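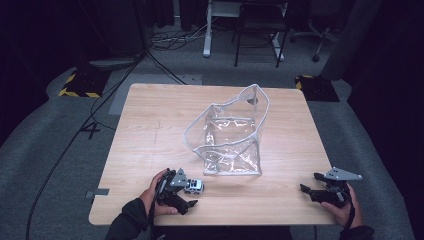

Table 4 catch-up, January minutes

Notes by me (Ekow Amegashie), typed up from my scribbles, so yell out if I've got you wrong. Eleni Shehu ran the meeting. We had the Sodlow crew in the room and two from Beaudoin on the phone, who dropped out twice and missed most of item 2. Sorry, Beaudoin! I've put a bit more detail in there for you.

Start 9.40 am, once we'd found a room with a working heater.

1. Last month's actions

The new wrist straps are on both hand-held grippers and everyone likes them better than the old ones. Eleni's only gripe is that people are doing them up after they've picked the gripper up, and she'd like it the other way round. Agreed, strap first. I've changed the card.

Spare jaw fingers from Nultix still haven't turned up. I rang them twice and got the same bloke both times, very friendly, no fingers. I'll try again.

2. The left gripper

This took up most of the morning. The left one has been sticky on the close since we came back from the break. You squeeze, it does the first bit nicely, then there's a little hitch before it shuts the rest of the way. On a big soft thing you'd never notice, but on the toy car it's enough to flick it sideways, and then you're chasing it across the table.

I had it apart on the bench the day before the meeting. The slide was full of grey fluff (carpet, I reckon) and one of the guide screws had been done up far too tight. That could well have been me, I did the last service. Cleaned it out, wiped it down, a tiny smear of the dry lube, and backed the screw off until the jaws moved freely by hand. It's a lot better. Eleni had a go and says she can still feel something right at the end of the travel, so we're not calling it fixed yet.

The counter said 1761 closes when I opened it up. Our sheet says clean at 3000. We talked about whether that's too long for a gripper living over carpet and decided yes, so it's every 1000 from here on, both sides done together. Beaudoin asked if the right one has the same trouble. It doesn't, but it'll get the same clean anyway.

3. Plates on top

Someone's been using the triangular plates as a handle. Please don't! If a plate shifts even a little, the tracking goes off and we have to do the whole calibration again, and that's 33 minutes of my life each time. Pick the gripper up by the grip. Eleni wants a quick wiggle test on both plates at the start of each shift, and if anything moves, stop and come and get me. I'm also going to put a paint line across each screw head so we can see at a glance if one has turned.

4. The clear bag job

Sternby want the car-into-the-bag task kept as it is, see-through bag and all. The bag slumps and the opening folds in on itself, and there was a fair bit of grumbling about that from our end. I said we should stiffen the rim. Eleni said leave it alone, a floppy bag is what they've asked for. She won. We did agree to keep the car and bag near the front edge so no one's stretching.

5. Cables and floor

Cables on the carpet need taping down properly before anybody goes over. Eleni has the good tape and will do it after hours. I asked for the fluff situation to be looked at while she's down there, meaning a vacuum every morning. Agreed, with me on the roster first, naturally.

Who's doing what

Ekow: chase Nultix, clean the right gripper, paint lines on the plate screws, new service sheet with 1000 on it.
Eleni: tape the cables, test the left gripper again after a full shift and write down what she feels.
Beaudoin: send us their torque setting for the guide screws, if they've got one written down anywhere.

Finished 11.15 am. Same room next month if the heater holds out.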